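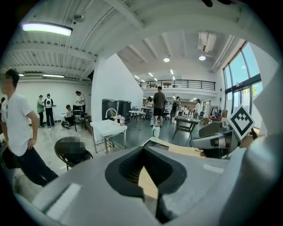
Gemma Sugden's view is that we're still a long way off. Folding one towel on a clear bench is a demo, she told me, and a chore is the whole basket with people walking past.

Fair enough. Notes for April, Unthorpe:

Gripper finger pads – swap both before the next block.
Clearing tables: 1137 tries logged so far. Bottles mostly fine, thin plastic cups still get crushed.
Sweeping: 9 tries, then stopped. Dustpan slips every time we tilt it.

Bianca Zamfir wants wiping done next. I'd sooner fix the cups first. Start again at 2, Sosar settings unchanged.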